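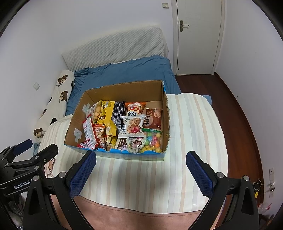
How do new parents find time for each other again? Our little one is 3 months old and my husband and I mostly pass in the hallway, bless us. Date night right now is a cardboard box of packaged snacks on the bed, and I'm asleep before we've picked a movie!
Posted by Cosley, July 2019

Stevlow
Oh, I remember those months so well. We started with 21 minutes after the last feeding, phones in a drawer, just talking (or sitting there holding hands, which counts too). Please be gentle with yourselves, and ask your doctor if you're feeling low.

Ayaaba
Get a sitter. Worked for us.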